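Wednesday, evening

I wanted to write yesterday but my hands were too tired to hold a pen. Today is better. The room is almost in order and I can sit and think again.

In the morning I went to Leinonen to change the drawer runners. The first pair was the wrong length, and this was my mistake, I had measured the outside of the cabinet and not the inside. The man at the counter was polite. He asked me for the number of the part and I said 2228 very slowly, the way I was taught to say long numbers in English class, and he laughed a little and said I can speak faster. The bus back to Starnmont took 40 minutes because of the road work near the bridge. I read the instructions two times on the way and understood them the second time.

Leena Kinnunen came after lunch with her box of tools. I am thankful for her. She does not ask if I need help, she only takes off her shoes and starts. We first took everything out of the corner: the winter blankets, the old radio, the bag with letters which I am still not ready to sort. Then we wiped the wood. I did not know how much dust can live in one place. The cloth was gray after a minute and I had to wash it again and again in the bathroom sink.

We had a small disagreement about wax. Leena thinks that light wood must be left alone, only a damp cloth and then a dry one. My mother put wax on everything at home, on the table, on the chairs, even on the door, and every spring the whole apartment smelled of it. I said I would like to have this smell here also. Leena said it would turn the wood yellow and I would be sorry. In the end I did it her way, but I have kept the can of Stumness wax under the sink and I may try a little in a place where it does not show.

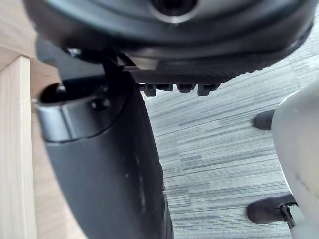
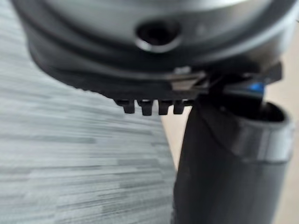
After coffee we put in the new runners. The left one went in easily. The right one would not go straight, and we took it out and put it back until Leena said a word in Finnish which she refused to translate. The trouble was an old nail, very short, hiding in the hole. When it was out, the drawer closed softly, and I opened and closed it more times than was necessary.

Then I filled it. Pens and stamps in the front, the sewing things behind, the passports at the back in their envelope. I found a 20 in an old birthday card from my aunt. I do not remember putting it there. I wanted to give it to Leena for her work but she was almost angry, so I will buy the good cheese and bring it to her on the weekend.

She left at 7. I made soup from what was left and ate it standing, which I should not do. The lamp from Wunik is still in its box. The cord is too short for the new place and I need to ask if they sell a longer one, or maybe I will move the desk again, but I will not say this to Leena yet.

I have a blister on my thumb from the screwdriver. It is not bad. I also wrote the first letter in three months, to my sister, and told her about the drawer with too many details. She will laugh at me. Tomorrow I must return the library books, call about the heating, and look for the small key, which I had in my hand this afternoon and now cannot find.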